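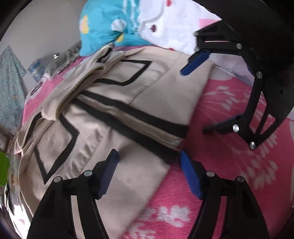
Can a robot be taught to fold clothes without writing code for each fold?
Usually a person shows the job many times, with a hand-held gripper or by remote control, and a control policy is trained on the recordings.

Derora releases garment folding demonstrations recorded with hand-held grippers
March 19, 2026

Derora has released a set of 2762 demonstrations of garment handling, recorded by people working with hand-held two-finger grippers in furnished bedrooms. The set covers spreading, flattening, folding and stacking. It is intended for training two-arm robots on cloth tasks and is the second release under the company's Okix program.

Each demonstration was made by one person holding a gripper in each hand. The grippers record finger opening, position and orientation, and a wide-angle camera fixed to the tool records the work. No robot is present during recording. The motion of the tools is later converted into arm commands for whichever robot is to be trained.

A smaller part of the set, 956 demonstrations, was recorded by remote control. In those runs the operator sat at a Brirkex two-arm station and moved a pair of leader arms, which a second pair of arms copied at the table. Derora included both kinds so that users can compare them on the same garments and the same task list.

According to the release notes, the two methods produced different errors. Hand-held recordings were faster, but they contained motions that a fixed-base arm cannot follow, mostly where the operator leaned across a bed to reach the far side of a garment. Those segments are flagged in the files and can be dropped during conversion. Remote recordings had no reach problem, since the arms had already made every motion. They did show more missed grasps on thin cloth, which the notes attribute to the lack of force feedback at the leader arms.

Garments in the set include shirts, trousers, jackets, dresses and baby clothes. Many have zippers, gathered seams or contrasting trim. Derora says it kept these in on purpose. A policy trained only on plain T-shirts tends to treat a dark band as the edge of the cloth and will close the fingers in the middle of a panel. Bedding was also left as found, including patterned blankets and pillows, and operators were told not to clear other items off the bed before starting.

The recording procedure is short. The operator presses the fingers of both grippers closed twice to mark the start, performs the task, returns both tools to a rest position and marks the end in the same way. Runs longer than 4 minutes were discarded. Failed grasps were kept if the operator recovered and completed the task, and each recovery carries a time label.

Derora also published results for a folding policy trained on the hand-held portion alone and for one trained on both portions. The mixed policy completed more folds on garments it had not been trained on. The difference was largest for items with long sleeves, where one gripper has to hold a panel still while the other draws the sleeve across. Neither policy was reliable with garments that started inside out. The company lists that case as open work.

Conversion tools are supplied for the Uzor two-arm platform and for the Brirkex station. Users of other arms will need to provide a kinematic model and finger dimensions. The notes warn that finger pads matter more than expected: demonstrations made with soft ridged pads did not transfer well to smooth metal fingertips, which slipped on synthetic fabric at the same closing width. Derora recommends matching the pad material before adjusting anything in software.

Camera calibration is stored per session. In early sessions the left and right tools were calibrated separately, and the relative position between them drifted over longer recordings. Later sessions use a shared reference taken at the start of every run. The affected files are marked in the index, and the company advises against using them for tasks in which both grippers hold the same piece of cloth.

The set can be downloaded after registration and is free for research use. Commercial users need a separate license. A third release, covering towels, bed sheets and pillowcases, is planned for September.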